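Ferley College of Art – IT Helpdesk
Ticket 2709: render queue drops frames, Animation BFA thesis group
Opened by: Krishnamoorthy Reddy, animation faculty
Status: Resolved, watching
Priority: High (thesis screening)

Original message
Render queue in the animation lab is dropping frames again. Student submits 200, gets 63 back, queue says "complete". No error. Same file renders fine on a single workstation, just takes all night. Four of my seniors are stuck on this and the screening cut is due. Please don't tell them to log out and back in, they've done it.

Update 1
Picked up. Asked for one failing file and the job log. Got the file, no log. Log folder is on the old share, students can't read it. Fixed permissions so they can at least see their own.

Update 2
Ran the failing job myself from the lab login. Same result, 63 frames. Frame numbers aren't in a block, they're scattered. So probably one or two nodes doing all the real work and the rest failing quietly.

Walked over to the Brargate building to look at the nodes in person, remote console was timing out.
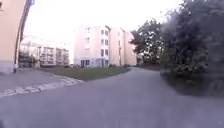 Path toward Brargate

Node room was fine, nothing powered down. Checked each one by hand. Texture drive mounted on one node only. Others had an empty folder with the same name, so the render starts, finds no textures, exits, and the queue counts it as done. Not great.

Update 3
Remounted on all nodes. Test job of 200 – got 200. Rebooted one node to be sure and the mount was gone again. So it's the startup script. Was edited in May when the share moved to Virna (the new storage server), and it still points to the old name. Old name worked till the alias was removed.

Changed the script. Rebooted all. Mounts held. Asked Krishnamoorthy to have one student resubmit, not all of them at once pls.

Reply from Krishnamoorthy Reddy
One student resubmitted, all frames back. Second one resubmitted and got black backgrounds on the charcoal sequence. Is that the same thing??

Update 4
Not the same thing. That file has texture paths typed in from her laptop, local drive. Render nodes can't see her laptop. Needs relinking to the shared folder. Sent her the steps:
1. Save a copy first
2. Open the file path editor
3. Point everything missing to the project folder on Virna
4. Save, close, reopen, check nothing is red
5. Submit a short test range, then the full thing

She says it's ok now. 2,709 frames went thru overnight, none missing. 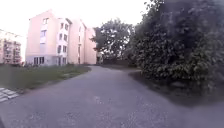
Indira Kurian
Lab Systems Technician, Ferley College of Art

Closing notes, June 24, 2021
Cause: startup script on render nodes used the old server name. Fixed.
Also: queue was marking failed frames as complete. Turned on the output file check, so a missing frame now shows as failed and retries once. Slows the queue down a little, worth it.
Still open: Arumugam plugin is one version behind on a single node. Hasn't broken anyhting yet. Will update after the screening – not touching it before.
Anyone with black backgrounds, do the relink steps above before opening a new ticket. If frames are missing, reply here with the job name and the frame numbers.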